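Robotic Suturing in the Operating Department: Second Progress Report
Submitted to the Kasach Fund by the project office, Braltitz Surgical Training Centre
14 April 2019

1. Scope of this report

The grant pays for two things: the use of robotic instruments for suturing at Braltitz and at the partner site in Protgate, and a study of what this does to the work of the staff concerned. The first report dealt with purchase, installation and room layout. The present one covers training, the division of tasks, and the running-in of the Kaijage software, which records instrument movement and is meant in time to carry out parts of a stitch under supervision.

2. Suturing work

All suturing at both sites is still done under the direct control of an operator at the console. The Kaijage software records but does not move the instruments. We had planned to start supervised needle passes in November. These were put back after the checks on thread tension gave uneven results, and the cause has been traced to the way slack thread is handled between stitches.

The stitch in use is the interrupted type, each one tied and cut separately. It is slower than a running stitch but gives the software a clear start and end point for every record.
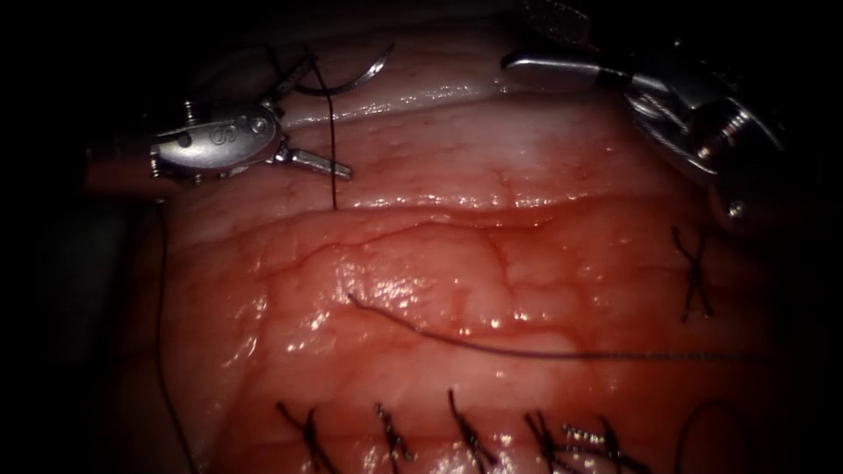 Figure 1. Needle and thread above the central fold, with interrupted sutures tied along the lower part of the field.

Loose thread remains the main practical problem. Long ends lying across the tissue are easily picked up with the working thread, and the software does not yet tell the two apart reliably. Operators now follow a written order for cutting and clearing. Removal of cut lengths is recorded as a separate step.

3. Training

To date 31 staff have completed the basic console course, against a target of 63 for the whole grant period. The shortfall is at Protgate, where the console was out of service for 13 days and course places had to be moved. Together the two sites have logged some 2000 recorded stitches, all of them checked by a senior operator before being added to the Kaijage set.

The hardest part of the course is passing the needle from one instrument to the other. Trainees used to open surgery rely on feel, and at the console they have to judge the grip by eye. The time given to this exercise has been doubled and the knot-tying session shortened to make room.
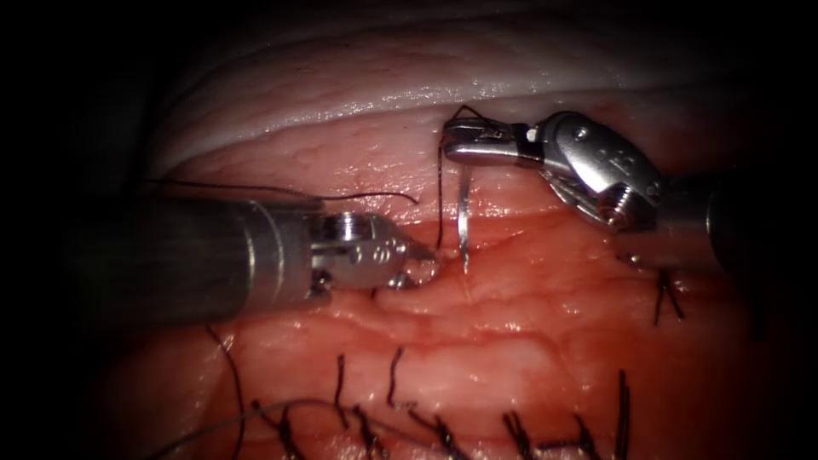 Figure 2. Curved needle held upright at the right-hand instrument, left-hand instrument at the edge of the repair.

4. Changes to staff roles

Surgeons report less strain in the neck and shoulders after long sessions, but more tiredness of the eyes. Breaks away from the console have been added to the rota at both sites.

The role of the scrub nurse has changed more than the proposal expected. There is less handing over of instruments and more fitting, checking and exchange of instrument tips. Several nurses said that they could follow the operation less well than before, as the operator no longer stands beside them. A second screen has been fitted at Braltitz – the one for Protgate is on order.

Assistants have raised the question of what remains for them to learn if the software takes over routine stitches. We have agreed that every trainee will keep a minimum share of hand suturing, to be set before any supervised needle passes begin.

5. Next period

– Repeat the thread tension checks at both sites.
– Complete the delayed courses at Protgate.
– Issue the revised job outline for scrub staff.
– Decide on a new start date for supervised needle passes.

Spending is within budget, apart from instrument tips, which are wearing faster than the supplier's schedule allowed for. A request to move funds from the travel line is attached as Annex B.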